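Stop grading planners on the last step
3 min read · 11 shares · 4 comments

Most manipulation software is still scored with one number: did the task finish. I think that number hides the part we should be fixing.

At Callora we test our planner in simulation, on a cluttered table with crates, mugs and small groceries. Last October we split each run into stages and logged perception, planning and control on their own. Of 54 failed runs, only 11 came from the planner. We had spent months tuning it.

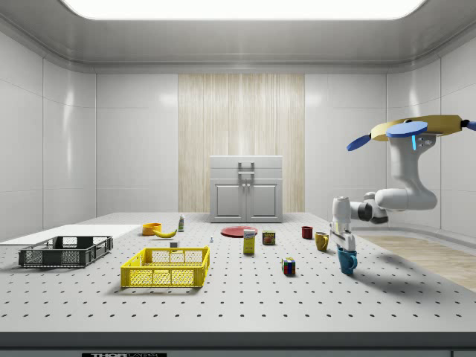

Pascu wrote in to say that stage logs are fine for a small team, but they pile up fast and people stop reading them. A single score at least gets looked at.

That is a fair complaint. Our answer was to keep the score and put the name of the first failed stage next to it. It takes 2 extra columns in the report. A bad pose estimate for a mug no longer gets filed as a bad path.

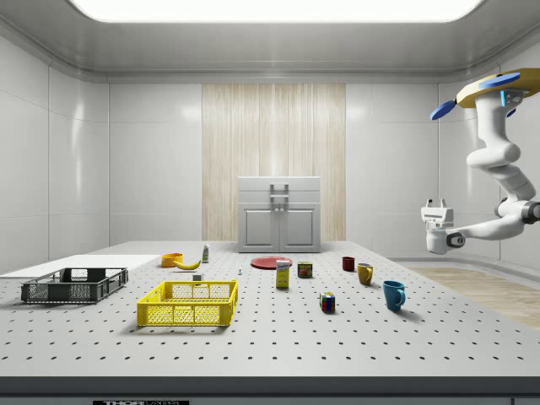
The other cost is in the tools. Every module has to write its time stamps the same way, and ours did not. Fixing that was dull work and held up a release. I would still do it first on the next project, before anyone touches the planner settings. A team that can't say which module failed will tune the one it knows best.

Last updated 2022-07-20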